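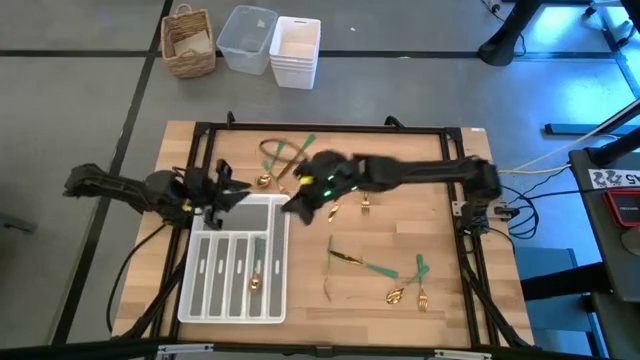

## 4. Loading the cutlery tray

This section covers the Drandent drawer tray and the green-handled table set. Complete Section 3 (unpacking and first wash) before you start. Allow 15 minutes for the first load.

### 4.1 Before loading

1. Set the tray on a flat tabletop with the wide compartment at the far end and the long slots running toward you.
2. Press down on each corner. The tray should not rock.
3. Check the small oval holes in the slot floors. Clear any crumbs or label residue with a soft brush.
4. Spread the cutlery on the table beside the tray. Separate any pieces that lie across one another.
5. Dry each piece with a lint-free cloth, including the joint between the handle and the metal.

**Caution:** Do not use steel wool or scouring powder on the gold finish. Scratches cannot be polished out.

### 4.2 Placing the pieces

1. Assign one type of piece to each slot. For the first load, use three neighboring slots in this order, left to right: knife, fork, spoon.
2. Hold the piece by its green handle. Lower the gold end into the slot first, toward you, then lay the handle down toward the wide compartment.
3. Center the piece between the slot walls. It should lie flat along its full length.
4. Place the first knife, fork and spoon before adding any others. These set the direction for the rest of the load.
5. Add the remaining pieces on top, all facing the same way.
6. Keep the wide compartment for short or odd items that do not fit a slot.

**Note:** Serving pieces from the Pasta set are longer than the table pieces. Measure them against a slot before loading. If a handle rides up over the divider, store the piece elsewhere.
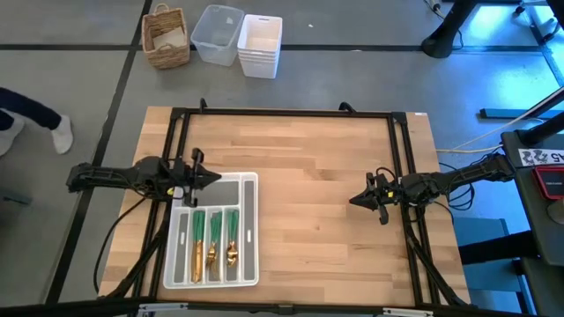
Catalina Domínguez asks whether the handles may point toward the front of the drawer instead. They may, provided every slot is loaded the same way. Turn the whole tray end for end; the order from left to right then becomes spoon, fork, knife.

### 4.3 Fitting the tray in the drawer

1. Measure the inside of the drawer. Leave 20 mm of free height above the tallest stack.
2. Fit the Jusen non-slip liner (part 1007), textured side up. Trim it with scissors if it curls at the walls.
3. Lift the loaded tray with both hands under the base. Do not lift it by the dividers.
4. Lower it onto the liner and slide it to the back wall.
5. Open and close the drawer slowly. If the pieces shift, remove the top layer and repeat step 3 of 4.2.

**Caution:** Do not load more than 30 pieces in total. Overfilled slots can jam the drawer.

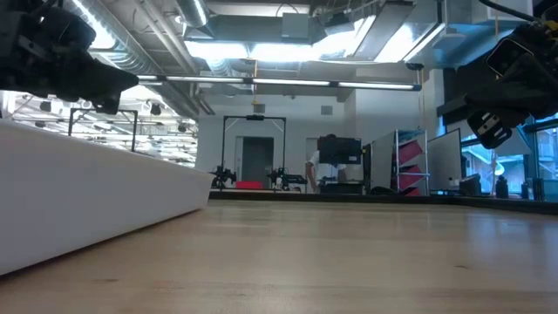 ### 4.4 Clearing the table

1. Check the tabletop for pieces left over from sorting.
2. Wipe the boards along the grain with a damp cloth, then with a dry one.
3. Look across the surface at a low angle toward the window. Water marks show up best in reflected daylight.
4. Keep the outer box until all pieces have been checked against the parts list in Section 2.

For missing pieces, contact Cifuentes and give the set name and the type of piece.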